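## Re-posing a wrist fisheye policy across simulated rooms

You need a policy checkpoint, the Warnlow renderer and a scene file in Soylu format. Only the wrist view goes to the policy, so render it with the same fisheye model used in training.

1. Load the scene and open both fingers before the first render. Check that the gap between the fingers shows background.

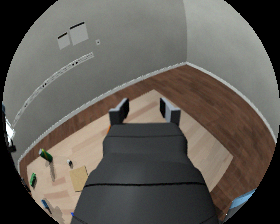
*Wrist view over the board surface, fingers open.*

2. Sample start poses. We draw 534 per scene and discard any where the gripper intersects the furniture. Keep some poses that look mostly at the floor. Policies trained without them tend to drift when the tabletop leaves the middle of the view.
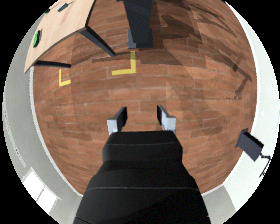
*Floor-facing pose, table at upper left, yellow corner marks on the planks.*

3. Vary the light direction. Set `shadow_seeds: 4` and leave intensity fixed. Arm shadows are the largest appearance change in this view, and a policy that tracks them will fail under a new seed.

4. Run each pose with 2 action horizons. In our runs the short horizon recovered from floor-facing starts more often; nearly all remaining failures were late finger closures.

5. For the die placement task, log the pose of the die and the cardboard square separately. A single relative offset hides cases where the square gets pushed.

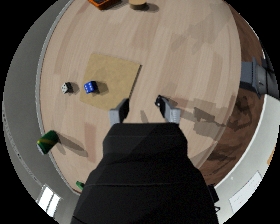 Ritu Nigam writes that logging both poses changed her ranking of checkpoints, and asks whether the shadow seeds should be resampled within an episode or held fixed.

Hold them fixed. Resampling mid-episode adds a jump the policy never meets in training. Results go to `wuter/eval`, one file per seed.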